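Assembly layout board

An assembly layout board is a flat panel, usually rectangular, whose surface shows where a set of loose parts is to be placed. The positions are marked by outlines cut or printed into the surface, by shallow recesses, by inset plates, or by a mixture of these. Layout boards are used in trade schools, in the training of bench assemblers, in hand therapy, and in tests of manual skill. They are also called placement boards or task boards, although the second name covers panels with switches, latches and cables as well.

Construction

Most boards are made from a single sheet. Common materials are plastic, coated wood and painted metal. The outlines are engraved so that they remain legible after long use, when a printed line would wear away. Where a part must sit at a fixed depth, a separate plate is let into the sheet and fastened there, and it can be replaced without discarding the whole board.

Pale boards are widely preferred for work under indoor lighting. Parts in a strong color, such as blue or red, stand out clearly against them, and a dark table or mat beneath the board makes its edges easy to find. A board may be laid across the bench or lengthwise, with one short side toward the worker. The lengthwise position requires more reach and is often chosen when both hands are to share the work.
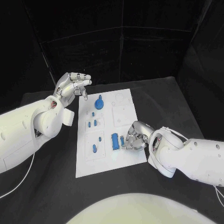
Why are the outlines engraved instead of drawn?
Engraved lines keep their shape under repeated handling and cleaning, and a fingertip can follow them. Drawn lines are cheaper to make but fade first at the places where parts are set down most often.

Parts

The parts supplied with a layout board are simple solids and common machine shapes. Cylinders, square blocks, rings, pins and gear-shaped pieces are the most frequent. Gear-shaped parts are among the harder ones to place. If the recess follows the teeth, the part must be turned until they line up, and a part resting on top of the teeth may look seated when viewed from the side.

Cylinders present a different difficulty. A short cylinder can be held by its sides or by its top edge, and the choice affects how straight it goes in. Instructors generally teach the side grip first. Small parts are kept in a tray beside the board or are set out on the board itself at the start of the exercise.

Use in training

The Idville pattern, named for the town where it was first adopted for shop classes, is organized in rows of increasing difficulty. Its teaching notes were written by Fatima Matlala and direct the learner to begin at the far edge and work back. In this way the forearms do not pass over finished positions. The Partington pattern has no fixed order, and the learner is expected to plan one.

Exercises are of three general kinds. In placement, the parts are moved from the tray to their outlines. In transfer, a part is passed from one hand to the other before it is set down. In removal, the finished board is cleared and the parts are returned to the tray in a stated order. Timed work is normally introduced after the learner can complete the board without error.

A study by Refilwe Shabalala at the Pilgate training center recorded 200 completed boards over 10 sessions. Errors were noted for each position. Of the 200 boards, 190 were completed with every part fully seated.

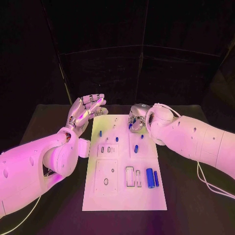

Two-handed work is usually taught with one hand placing and the other waiting above the board, ready to steady a part or take the next one. The waiting hand should be held high enough to leave the outlines in view. Learners who rest it on the surface tend to shift the board, and boards intended for beginners are therefore fitted with pads on the underside or clamped at the corners.

Care and storage

Boards are wiped with a damp cloth and stored flat. Dust collects in engraved lines and in the seams around inset plates, where a soft brush is used. Parts are checked against the parts list before storage. The Anness collection of shop teaching materials, which holds 1,184 items, keeps each board in a shallow drawer with its parts in a lidded box of the same number.

See also

Pegboard
Shape sorter
Jig (tool)
Shadow board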